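Vesgate Forum > Software > Perception and Control
Topic: Pose drift on shiny bags once the gripper closes

bornolora_dev
Posted 10th October
We're training a grasp policy from hand-held gripper demos. Tracking comes from visual odometry on the fisheye, and Wotari does the alignment. Boxes and cans are fine. With snack bags the wrist pose starts sliding as soon as the fingers close, up to 7 mm by the time the bag is lifted. We have 407 episodes and I don't want to throw out the bag ones. Frame from one of the bad ones:

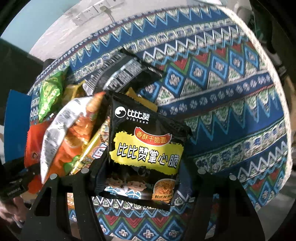
Black noodle snack bag between the fingers, patterned blue cloth under it.

tagalong
My guess is the cloth. Zigzags and diamonds repeat all over it, so your matcher can lock onto the wrong row. Try a plain one.

gezer_user4
Disagree. A repeating pattern gives you jumps, and he's describing a slide. I'd look at the bag. It sits in the center of the view, it has high-contrast print, and once it's gripped it moves with the camera. Every feature on it votes for "not moving." Mask the fingers and whatever is between them before feature extraction.

bornolora_dev
We mask the fingers already with a fixed polygon. It stops at the inner edge of each tip, so the bag isn't covered.

gezer_user4
Then extend it. Drive the mask from the gripper width and switch it on when the width stops changing.

tagalong
A mask that big costs you the middle of the image, and on close grasps there's not much left to track.

gezer_user4
On a fisheye there is plenty left. The wall and the sockets at the back are static and would be my first choice for anchors.

mlowe
Check the time offset between IMU and camera too. We had 4 ms wrong in Gezer and it looked a lot like this.

bornolora_dev
Offset was calibrated in April and I reran it today, no change. Width-driven mask is in. I replayed 90 bag episodes and the slide is under 1 mm in most of them. The rest have a jump during the approach, before contact.

tagalong
A jump before contact is the cloth.

gezer_user4
For those, maybe. Post the match plot for one before you swap anything.

bornolora_dev
Will do. Plots need a rerun with logging on, so tomorrow.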